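Dec 31, 2021

My club at Atberg spent December on robot suturing, and I'm still not sold. The flyer said we'd "train the surgeon's next assistant." Mostly we argued about thread.

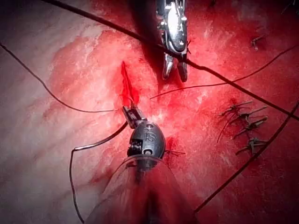 Does the robot decide where to stitch? Our coach, Cyril Catterall, says it will someday. For now a student steers every move.

I paid 800 dollars in club fees for that "someday." The knots look fine to me, but so do mine by hand, and I'm cheap. Ask me again after the Trirard contest.

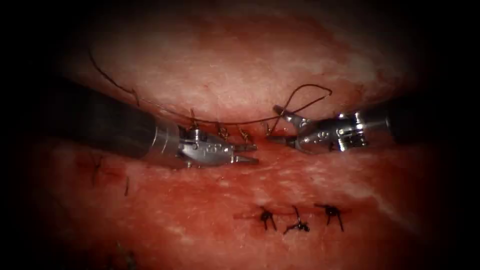 *Two instruments at the wound line, knotted stitches below.*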